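Skip the big attractions, stay in and sit still

I've been to Stustness 9 times now and I still haven't done the tower. Don't intend to. 1,207 steps, a queue before breakfast, and at the top a view of other people's phones. Everyone tells you it's unmissable. Who's everyone? The people selling tickets, mostly.

My argument is simple enough. City breaks have turned into errands. Two days, a list, a sore back. You come home needing a holiday. 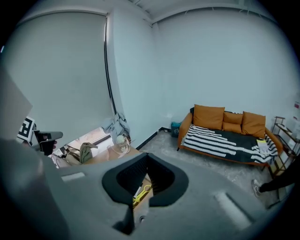

What the lists get wrong

They rank things. Pikport market at number one, the Flirara baths at number 2, and so on down to some fountain. Last time I looked the baths had 3,152 reviews, and the ones I read were all about the parking. No one mentioned the water! I went anyway, in June, and teh best bit was the tram there. Old ladies with leeks. A driver who sang.

Same with Pikport. Lovely at seven in the morning when the traders are setting up and grumbling. By noon it's a corridor. Yet every guide sends you at noon, with a map. 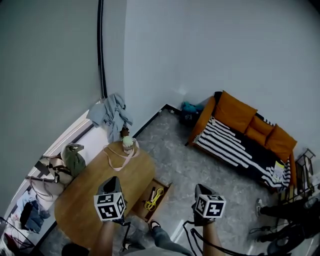 Tu is the district I'd send people to, and there is nothing in Tu. A bakery, a river path, a square with bad benches. Rent a room there and use it. A low wooden coffee table and a clear cup with a bit of pale green at the top will do me for a whole afternoon, window open, listening to the street. Some would call that a waste of an air fare. I'd say the queue is the waste.

Go up the tower if you must. But leave one day with nothing in it, and dont let anybody fill it for you.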